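Seating a CPU with the Cedau Bench Kit

The Cedau kit sells for $396, which buys you the finger set, the fixture plate and a manual that was clearly written by someone who already knew how to use it. You supply the arm, the PC and the patience. I set aside 44 minutes for my first run. Ha. 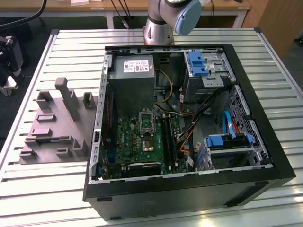
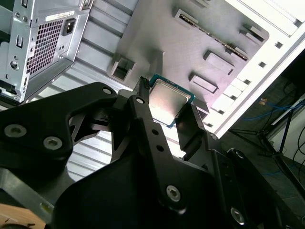
1. Lay the tower on its side and take off the panel. Unplug it first. The manual gets to this on page 12, well after the part where you reach inside.

2. Flip the socket bracket up before you teach any positions.

3. Teach the pickup point at slow speed. Grip the chip by its edges and set the force to 9 percent. The default is meant for something sturdier, possibly walnuts.

4. Teach a hover point over the socket, then check the corner mark against the one on the board. Do this by eye, even if the software says it's happy.

5. Lower, open the fingers, back straight up. Don't let the arm close the bracket. Fumiko Murakami at Clelside tried that in October and now owns a very flat keychain.

If the fingers drift after a restart, run the zero routine twice. Once is supposed to be enough.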